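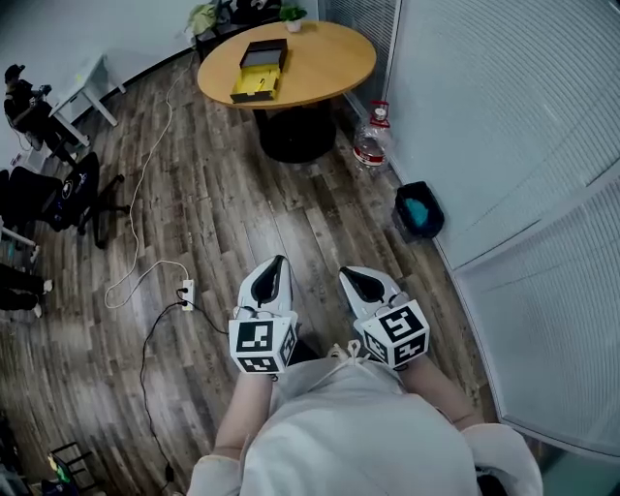
Wekau is a hand-held gripper project built in a shared workshop in Idach. A person wears or carries one gripper in each hand, does an ordinary chore with them, and the recorded movements are later used to teach a robot arm the same chore. The shells are white, the finger tips are dark, and each gripper carries a cube printed with black-and-white square markers so that its position can be worked out from video.

History

Wekau began at the kitchen table of Jianguo Guo, who wanted a robot that could fold dish towels and had no money for a second arm to steer it with. His first gripper was a pair of salad tongs with a paper marker taped on. It worked well enough to be exciting! Mahlet Demissie joined in February and moved the build to the Yu workshop, where there was a printer large enough to make the shell in one piece.

Design

The shell is printed in two hours and needs no supports, a point the builders are rightly proud of. A trigger pulls both fingers together through a small gear set (the part that went through the most versions, and still the one people ask about first). The marker cube sits near the base, clear of the wearer's knuckles. Early cubes had glossy faces that washed out under the ceiling lights, and switching to matte paper fixed this almost overnight.

A complete pair uses 40 screws, all of one size.

Recordings

The first collection, called Wemier, holds 3,469 recordings. Of these, 1,848 are towel folding and 1,353 are putting cups on a shelf; the rest are a cheerful mixture that includes watering plants and sorting socks. Yichen Zhong wrote the program that lines up the left and right hands in time, and it is still used with few changes.

Later versions

A lighter version with softer finger pads was drawn up by Wanting Ren. It handles eggs, grapes and paper cups beautifully, but the pads wear out faster than the old ones and have to be glued back on by hand. Both versions use the same marker cube, so old and new recordings can be mixed.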